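Fio sobre ensinar robôs "na mão", porque passei a semana ouvindo que isso já está resolvido e fiquei com vontade de reclamar por escrito.

1/ A promessa é conhecida. Você pega o braço, leva até a peça, fecha a garra, repete algumas vezes, e o robô "aprende". Ou faz o mesmo de longe, com um par de controles. Sem programar nada, qualquer pessoa da linha consegue. Ouvi essa frase, com pequenas variações, em três apresentações desde março.

2/ Trabalho com integração de células há tempo suficiente para lembrar quando guiar o braço com a mão e gravar pontos já era vendido como o fim do programador. Continuo empregado.

3/ O que mudou é de verdade, e não vou fingir que não mudou. Antes você gravava uma trajetória e o robô repetia aquela trajetória, cego. Agora você grava muitas demonstrações, com câmera, e treina uma política que tenta generalizar. É outra coisa. A conta que vem junto também é outra, e dela se fala pouco.

4/ Exemplo que eu vi de perto. A Skustositz quer um par de braços que tire ferramentas de mão de um suporte e entregue para a estação seguinte. Tarefa boba para gente. No folheto estava escrito "aprende com 20 demonstrações".

5/ Com 20 demonstrações ele aprendeu, sim. Aprendeu a pegar a ferramenta que estava onde estava nas 20 demonstrações. Virou o suporte um pouco, acabou.

6/ Foram para 400. Melhorou bastante. Aí trocaram o operador e piorou, porque o segundo operador aproximava a garra por outro lado e hesitava antes de fechar. A política copiou a hesitação. Você abre o log e lá está o braço parado em cima do suporte, pensando na vida igual ao rapaz do turno da tarde.

7/ Quando larguei de acompanhar, o conjunto tinha 2583 episódios. Perguntei quantos tinham sido descartados antes de chegar nesse número. Silêncio, depois "a gente não contabiliza". Pois devia contabilizar. É hora de gente.

8/ Falando em hora de gente: teleoperar cansa. Quem acha que é videogame nunca fez uma sessão inteira. Você está controlando dois braços, sem tato nenhum, julgando profundidade no olho, e um objeto fino apoiado na diagonal dentro de um suporte transparente é um inferno de enxergar. Depois de 40 minutos a qualidade cai e você nem percebe.

9/ A Suqin Xiao, que coordenou coleta num projeto da Vumard, me contou que passou a cortar a sessão antes de o operador pedir. O pessoal achou frescura. Os dados do fim da sessão eram os piores do lote, então eu fico do lado dela.

10/ Ela também me corrigiu numa coisa, e registro aqui: eu dizia que demonstração com falha era lixo. Ela guarda as em que o operador erra e se recupera, porque sem isso a política não sabe o que fazer quando a ferramenta escorrega. Justo. Só que alguém tem que assistir e separar erro recuperado de erro puro, e lá se vai mais uma tarde.

11/ Guiar com a mão, segurando o próprio braço, tem outro problema. Você sente o contato, ótimo, a demonstração sai mais natural. Mas o seu antebraço fica no meio das imagens que vão treinar o modelo. Na hora de rodar sozinho, o antebraço não está lá. Já vi gente descobrir isso depois de gravar tudo.

12/ E tem o ambiente. Toda demonstração carrega junto a mesa, a luz do teto, o que está na estante do fundo. Perguntem ao fornecedor o que acontece se mudar a luminária de lugar. Se ele rir, desconfiem. Se ele disser "é só coletar mais um pouco", peçam para escrever quanto é "um pouco" na proposta.

13/ Ferramenta de cabo preto contra garra preta, por exemplo. Parece detalhe, até a garra fechar e a câmera de cima não distinguir mais o que é dedo e o que é cabo. 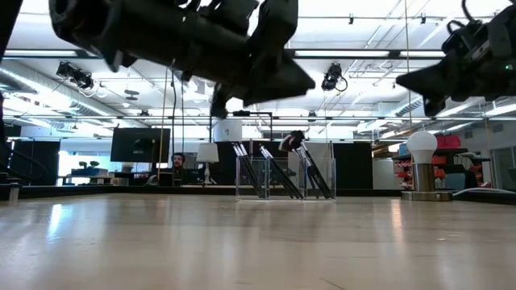 14/ Outra coisa que me incomoda é a palavra "intuitivo". Intuitivo para quem? O operador da linha sabe a tarefa com as mãos dele. Com uma garra de dois dedos a tarefa é diferente, e ele precisa reaprender antes de ensinar. Nos primeiros dias ele é um professor ruim de um ofício que domina. Isso não aparece em cronograma nenhum que eu tenha lido.

15/ "Mas você prefere programar ponto a ponto?" Para peça fixa, gabarito decente e volume alto, prefiro, sim. Um gabarito bem feito resolve muita coisa que hoje estão tentando resolver com rede neural. Para coisa mole, peça variada, posição bagunçada, aí a demonstração ganha, e ganha fácil. Dobrar pano ponto a ponto eu não desejo a ninguém.

16/ O Iwasaki, meu antigo chefe, discorda de quase tudo aqui. Diz que eu reclamo do custo da coleta como se o custo de programar célula fosse zero, e que em poucos anos ninguém vai começar do nada, vai só ajustar um modelo pronto com poucas demonstrações. Pode ser. Quero ver funcionando no galpão do cliente, com poeira, antes de mudar de ideia.

17/ O que eu passei a pedir em reunião, para quem quiser copiar: total de episódios gravados e total aproveitado; quantos operadores diferentes; taxa de sucesso com objeto em posição que não estava no treino; e quem paga a recoleta quando o produto mudar. Na Caltance responderam as quatro por escrito, e os números eram modestos. Foi a proposta que me deu mais confiança.

18/ Se alguém aqui já passou por uma troca de garra depois da coleta pronta, me conta quanto dos dados sobreviveu. Ouvi de "quase tudo" até "nada" e queria um caso com número.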